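Food & Drink Research
January | by Yetunde Dauda
14 shares | 2 comments

3. Curing the hams

I should say up front that I went into this part of the study thinking salt was salt. My grandmother rubbed hers on by hand and never weighed a thing, and her hams were wonderful, so I figured the recipe could wander a bit and we'd be fine. Gisela Fuchs, who runs the curing room at Selletti, talked me out of that in one afternoon (thank you, Gisela!).

We bought 20 fresh hams from Warraich, a small farm outside Mirninville, and split them into two equal groups. One group got a plain dry rub of salt and brown sugar, and the other got the same rub with crushed juniper and black pepper. Everything went into the cold room the same evening, skin side down, and every ham was turned and rubbed again after 5 days. I did most of the turning myself and my wrists knew all about it.

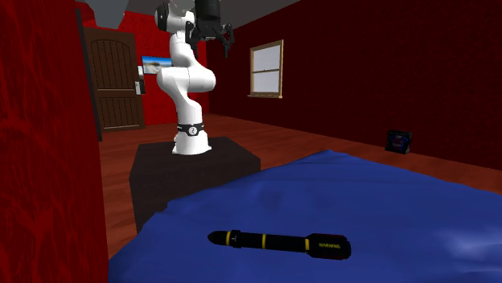 After the cure we rinsed the hams, patted them dry and hung them up to rest before smoking. I wanted to skip the rest, I'll admit, but Mudassar Jadoon had tried that on an earlier batch and got blotchy color all over the outside. So we waited. The smoke itself was apple chips the whole way through, kept low, for 11 hours. The weights are in the table at the back.

The tasting was the fun part. Noreen Minhas lined up slices on plain white plates with only a number on each, and our tasters scored them for salt, smoke, sweetness and how much they'd like another piece. The juniper hams did better on smoke, which surprised me, given that both groups had shared the same smokehouse! My guess is that the spice reads as smoke when you aren't looking for it. Uzma Rajput thinks the pepper is doing it, and we still haven't settled that one. On salt the two groups came out even. 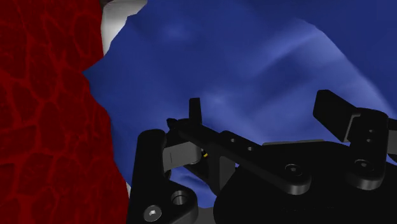 Figure 1.

Does a longer cure make a ham saltier all the way through?

It evens the salt out more than anything. With a short cure the outside is sharp and the middle by the bone stays mild, and extra days give the salt time to work its way in. If you leave the rub on the whole time, the total salt goes up too, so we brushed off the extra before the rest.

3.1 What we'd change

I'd weigh each ham at the halfway turn, for one. We only weighed at the start and the end, so I can't say when most of the water left. Kultley has offered us its second smokehouse for the next batch, and we plan to run the juniper and the pepper separately there.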